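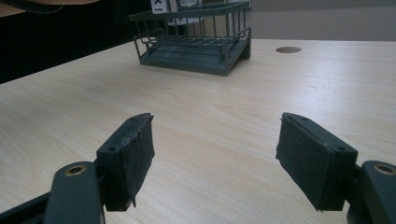 The Sirholm tabletop in the light wood-grain finish.

Pakent Sirholm Work Table - Five Months In

Posted November 24, 2025

I bought the Sirholm back in June to replace a folding table that I had been calling "temporary" for far too long. I wanted one flat surface where I could wrap packages, cut fabric, spread out tax papers and eat lunch when the kitchen was a mess, and I didn't want it to look like it came out of a church basement. So I read a lot of reviews, went back and forth between this one and the Trimer (more on that in a minute), and ended up here.

I paid $112 during a summer sale. I've seen it go up and down since then, and I wouldn't rush to pay a whole lot more than I did, but at that price I'm a happy customer with a couple of complaints.

Getting it in the house

It comes in one flat box and the box is heavy! I left it in the entryway overnight and opened it right there, then carried the pieces up one at a time. The top is the only part that's awkward by yourself. The corners had good thick foam on them and nothing was dinged.

Assembly took me 80 minutes, and that includes putting one leg bracket on backward and having to take it off again. The drawing for step four shows the bracket from underneath and I just could not get my brain to flip it. If you build this, look for the little notch, and point the notch toward the middle of the table. The holes were all pre-drilled and they all lined up, which I can't say for the last bookcase I put together. You need your own Phillips screwdriver. They give you the hex key for the leg bolts but not the screwdriver, and I think for this money they could have tossed in both or neither.

The top

This is what I was picky about. I picked the light finish because my room faces north and gets gloomy by mid-afternoon, and the pale grain makes a bigger difference than I thought it would. The old table was dark brown and seemed to eat up all the light. The grain on this one is soft, and dark things show up really well against it. I drop pins and tiny screws constantly, and I can find them now without getting my face down on the table.

It does show smudges. You won't notice them head-on, but when the lamp is on in the evening you can see every spot where I've rested my hands. A barely damp cloth takes care of it. I tried a spray cleaner once and it left streaks that bugged me more than the smudges did, so I went back to plain water and haven't had trouble.

As for scratches, I've got one small one, and it was my fault (metal ruler, pressed too hard, no cutting mat). It's near the back and I've stopped seeing it. Mugs have gone down on it without coasters more times than I'd like to admit and there are no rings so far. I did put a trivet under a hot soup pot and I'm not going to be the person who finds out what happens without one.

Is it sturdy?

Mostly yes. The product page says it holds 100 pounds. I haven't tested that and don't plan to, but I've had a sewing machine on one end and a big stack of books on the other and it didn't bow that I could tell. Leaning on it with both elbows is fine. Erasing hard is where you'll feel it - there's a slight side-to-side wiggle if you really scrub at something, and it was worse before I went around and retightened the leg bolts. Do that after the first couple of weeks. The instructions mention it in tiny print on the back page and I only found it when I was about to recycle the whole packet.

My floor is old and slopes toward the window. The feet twist out a bit so you can level it, and they had enough travel for my room, though just barely. One of the feet likes to creep back in if I drag the table, so now I lift it instead of dragging, or I try to remember to.

Sirholm or Trimer?

I got to use a Trimer for a weekend at my sister's place before I made up my mind. It's a nice table too, a little deeper front to back, and the legs are set farther out toward the corners so there's more knee room. If you sit for hours at a time, that matters, and I'd lean that way. But it has a lip along the front edge that dug into my wrists, and I like to slide things right off the side of a table into a box or a bag. The Sirholm edge is plain and flat. I also liked the lighter color choices on the Sirholm better. The Trimer ones all seemed kind of orange to me, but that's pure taste.

I looked at a secondhand one from Osei too, and it was gorgeous, and it also weighed as much as a piano and would have needed two strong people and a truck. Maybe someday!

What bugs me

There's a cable hole but no good place to tuck a power strip. I stuck mine to the underside with adhesive strips and it fell on my foot the first night. Screws would probably be better, but I haven't wanted to drill into a table I like. The adhesive hooks I used for the charging cord have held on just fine, so maybe it's a weight thing.

The corners are pointier than they look online. I've caught my hip on the same one so often that I finally put a clear bumper on it. If you have little kids running around, buy a pack of those when you order the table.

And the finish name on the box didn't match the name on the website, which had me worried for an hour that they'd sent the wrong one. It was the right one. I emailed Pakent about it and got a pretty nice reply two days later saying the boxes were printed before the names changed, so don't panic if yours says something different.

Would I buy it again?

I would, and I've thought about a second one to push up against the first so I can lay out a full-size quilt without moving to the floor. The two would have to be leveled together and with my floors that could be an adventure, so I'm waiting to see if it goes back on sale. If anyone has put two of these side by side, let me know in the comments how big the gap is.

Rating: 4 out of 5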